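Damask

Damask is a woven cloth with a pattern you see mostly by the way light hits it, and I've been in love with it since I was small enough to hide under my grandmother's dining table in Drerkdale (hers had ferns on it, and a gravy stain nobody could shift). The word comes from Damascus, which was a big trading city for silks in the Middle Ages.

How it's made

Real damask uses one set of warp threads and one set of weft threads. The background is usually a satin weave, and the figure is the same weave flipped over, so the shiny parts on the front turn dull on the back. Flip a napkin and you get the negative! That's my favorite test in thrift stores. Old damasks were woven on drawlooms, with a helper pulling cords for the weaver, and it was slow going. The Jacquard loom came along in the early 1800s and punched cards took over that job.

The patterns

Medallions, scrolls, pomegranates, big leafy things, usually mirrored left and right. After a while the name slid off the cloth and onto the pattern itself, so people now say damask for wallpaper, gift bags, phone cases, you name it. Purists grumble. I used to be one of them, and then I papered my hallway.

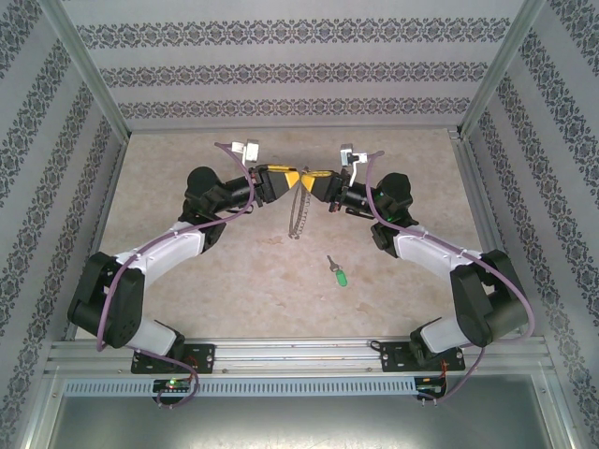
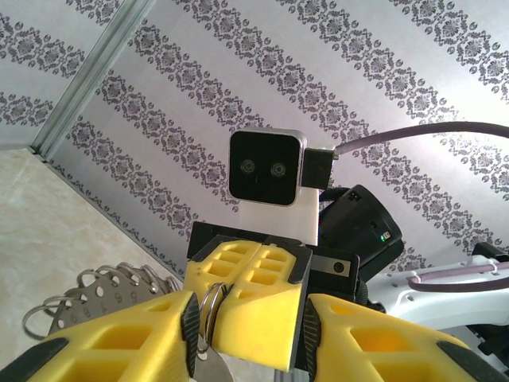 Wallpaper makers borrowed these designs very early, and flocked papers (chopped wool stuck on with glue) were a cheaper way to get the look of silk hangings. My friend Silvana Queiroz hangs paper for a living over in Sadham, and she says a large repeat eats up far more rolls than people expect. Order 2 extra and check that the batch numbers match.

Table linen

White linen damask is the one most of us have met. The Bakke mill kept a pattern book with 1,132 designs in it, and Vidar Sjöberg, who looked after it for years, let me turn the pages one January. Hunting scenes, tulips, a whole run of fish! I filled five pages with sketches, all of them bad.

Care

Wash linen damask warm, skip the bleach, and iron it while it's still damp, wrong side first and then the right side for shine. Silk damask should go to a cleaner you trust. I roll my tablecloths on cardboard tubes to keep creases out.

See also: brocade, brocatelle, lampas, flock wallpaper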